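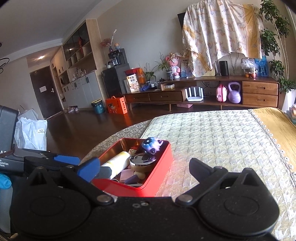
Odbridge, 16th September. Palomino, the home storage advice service, today published its review of small-item storage in rented apartments, and it will disappoint anyone hoping to be sold a new set of bins. The review looked at 130 homes and asked what happens to the little things that have no drawer of their own. Mostly they go into whatever tin is nearest. An open red metal tin set down on a quilted bed cover, with a spotted figurine, a round silver container, a small piece of wood and a white-and-yellow roll all sharing the space, is a fair match for what the reviewers kept finding. The makers of divided organizers say a tin like that is a problem. Palomino is not convinced.

"We were told that people lose hours hunting through mixed containers," said Angelica Macapagal, who led the review. "We asked to see where that claim came from and we are still waiting."

Of the homes visited, 24 had bought a sectioned organizer in the past year. In 15 of them it was already holding something other than what the labels said. One household was using it for batteries and birthday candles, which seemed to suit everybody.

Palomino does not claim that a tin cures clutter. It has doubts about that too. A tin with no lid gets knocked over, and a tin on a bed has to go somewhere before bedtime. The review suggests one tin per room, emptied onto a flat surface every so often, with anything unclaimed thrown out or given away.

"I would be wary of any tidying plan that starts with shopping," said Hernán Mamani, editor of the Palomino guides. "That includes ours, if we ever write one."

The review was carried out in June and paid for by Palomino. No storage maker was involved. Printed copies can be picked up at the Palomino office in Odbridge, and requests for interviews should be sent to Frans Verbeke at the same office.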